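The Ferry to Clostov

Posted in Short Stories, January

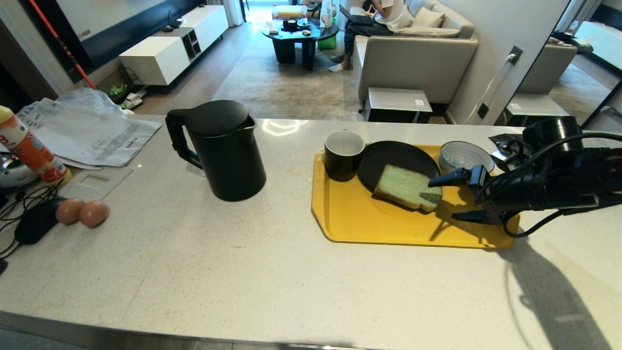

1. The 15 minutes

The kettle first. Always the kettle first, whatever else is going wrong, that was her mother's rule and her mother had buried two husbands and a shop.

She had fifteen minutes. The ferry went at 6:40 and the next one wasn't till night, and by night it would be done, the house at Clostov would have new locks on it and her brother's name on the mailbox.

Coat. Keys. Letter.

Where was the letter.

She had read it at the table, then on the stairs, then in bed with the lamp on the floor so the light wouldn't show under the door. Three pages. Her aunt's handwriting got bigger toward the end, like someone raising their voice. Come before they sign. Bring the green book. Don't tell him your coming.

Not in the coat. Not in the bread box. In the boot, finally, the left boot, where she'd put it so she wouldn't forget it.

She turned off the gas. Went back, checked the gas. Ran.

2. Sutik Street

Downhill all the way and ice on every step. The bakery was open but she didn't stop. The man at the newsstand lifted his hand and she lifted hers and nearly went over.

She hadn't been back in years. People said that like it was a decision. It was more that there was always a week coming up that would be better, and then that week had something in it too. A tooth. A landlord. Her brother called at the holidays and talked about the roof. The roof, the roof. It leaked over the back bedroom, it had always leaked over the back bedroom, they used to lie there as kids and bet on which drop would go first.

He never said sell. He said "think about the future."

At the bottom of Sutik Street the harbor clock said 6:31. It ran slow. Everybody knew it ran slow, but how slow depended on the cold.

She ran the last part with the green book under her arm like a stolen chicken.

3. The Ereo

The Ereo was a small boat for that water. Rust down the side, a new flag. The boy at the ramp already had the chain in his hand.

"Ticket?"

"On board. I'll buy it on board."

"You can't buy them on board anymore."

"Since when?"

He thought about it. He looked at the book, and the boots, one laced and one not. Then he unhooked the chain and looked very hard at a seagull while she went past.

Inside it smelled of diesel and wet wool. She took the bench by the heater and opened the book for the first time since the funeral. Rent, seed, coal, a doctor. Her grandfather's columns, so straight you'd think he'd used a ruler. On page 313 they stopped being his and started being her grandmother's, and there it was, in brown ink. The orchard side and the well. To the girl, when she wants it. Signed, and signed again by the notary at Després, with the stamp half off the paper.

When she wants it.

She read it until the letters quit being letters. Then she was sick in a bucket, the crossing was bad, and a woman across the aisle passed her a peppermint without looking up from her knitting.

4. Clostov

Her aunt was on the dock in a man's hat.

"You got thin."

"Am I late?"

"They're having coffee. He brought the lawyer a cake." Her aunt spat, neatly, to one side. "Eight hundred and five for the acre, he's getting. For the well too. 805! I wouldn't sell the bucket for that."

They took the back path. It was shorter and it was steep and neither of them talked. Smoke from the chimney. The back bedroom window with the same crack in it, taped, and the tape gone yellow. She had thought she would feel something big. Mostly her foot hurt, the unlaced one.

At the kitchen door her aunt stopped to get her breath.

"You know what you're going to say?"

"No."

"Good. He's got his all written down."

Voices in there, a spoon going round in a cup. Her brother laughing at something, his real laugh – she'd forgotten he had two. She bent down and tied her boot. Took her time over it, did a double knot. Then she put the book under her arm and went in without knocking, and he looked up, and for a second before he remembered he was glad to see her.

"There's cake," he said.

"I'll have some," she said, and sat down in the chair by the stove, and opened to the page.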